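Casa e bem-estar | Dicas de quem mora sozinha

Quem acompanha este cantinho sabe que passei um inverno bem ruim. Não vou contar tudo de novo (está tudo no texto de janeiro, para quem tiver paciência!), mas foi nessa época que comecei a juntar truques de casa para os dias em que a cabeça pesa e até lavar uma colher parece obra de engenharia. Nada disso substitui terapia nem remédio, eu faço a primeira e tomo o segundo, mas uma casa que colabora ajuda muito a gente a não afundar junto com a louça.

Começo pela cozinha, que é onde tudo desanda primeiro. Nos dias bons eu cozinho arroz e feijão em quantidade e congelo em potes de uma porção só. Pote grande não funciona comigo: descongelar, dividir, guardar o resto, pronto, já desisti e fui comer bolacha em pé. Escrevo o nome da comida na tampa com fita crepe e caneta, bem grande, porque no dia difícil eu não quero adivinhar se aquilo é sopa de abóbora ou molho.

Louça: encho uma bacia com água morna e detergente logo cedo e vou largando ali copo, prato, talher. Faca não, faca fica do lado! À noite ligo o cronômetro em 30 minutos e paro quando ele toca, mesmo que sobre panela. Na maioria das vezes termino antes. Quem me passou essa ideia foi a Etenesh Wolde, minha vizinha de porta, que usa o mesmo método para passar roupa e jura que perdeu o medo do cesto.

Também parei de guardar as coisas onde elas "deveriam" ficar. O aspirador vivia no armário do corredor, atrás da tábua de passar e de uma mala, e é claro que eu nunca aspirava nada. Agora ele mora atrás da porta da sala, feio mesmo, e sai duas ou três vezes por semana. Com os panos de limpeza foi igual: tem um no banheiro, um na cozinha e um na gaveta da escrivaninha. 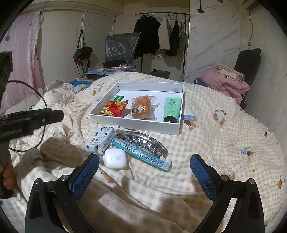
Página alterada pela última vez numa terça-feira, às 21h

Agora o quarto, que para mim é o cômodo mais complicado. Deprimida eu durmo muito e durmo mal, e a cama vira sala, refeitório e escritório. A dica que mais mudou minha manhã é boba: antes de qualquer coisa, abrir a cortina e a janela. Dez minutinhos de ar já tiram aquele cheiro de quarto fechado. Depois puxo o edredom para os pés da cama e deixo o colchão respirar enquanto tomo café. Arrumar direitinho, com canto dobrado, só quando dá vontade – e quase nunca dá.

Lençol eu troco em duas etapas. De manhã tiro tudo e jogo na máquina, e já deixo o jogo limpo em cima do travesseiro. De noite, com sono, não tenho saída a não ser colocar. Guardo cada jogo inteiro dentro de uma das próprias fronhas, assim não fico caçando lençol de elástico no fundo do armário (que ódio que eu tenho de lençol de elástico).

Para os remédios, uso uma caixinha com divisória para cada dia e deixo do lado da escova de dentes. Se na sua casa tem criança ou bicho, aí precisa ser lugar alto e fechado, por favor! No domingo eu encho a semana toda ouvindo música. E anoto no calendário da geladeira o dia em que a cartela acaba, uma semana adiantado, para dar tempo de pedir a receita nova sem correria.

Roupa espalhada na cadeira: desisti de lutar contra a cadeira. Coloquei dois ganchos na parede, um para o que ainda dá para usar e outro para o que vai lavar amanhã. O Muthu Raju, que escreveu para cá mês passado, faz a mesma coisa com dois baldes coloridos e diz que até o filho adolescente entendeu o sistema. Achei ótimo e vou copiar para as meias.

Ah, e lista de tarefas! A minha fica na porta do banheiro e só cabem três itens por dia, escritos pequenos de propósito: "lavar a pia", "levar o lixo", "regar a samambaia". Se escrevo "arrumar a cozinha", fico olhando para a frase e volto para a cama. Quando a semana está pesada, um dos itens é tomar banho, e risco com a mesma caneta vermelha dos outros.

Se você tem algum truque para box de banheiro que não envolva esfregar de joelhos, me escreva. O meu está precisando, e vinagre sozinho já não dá conta.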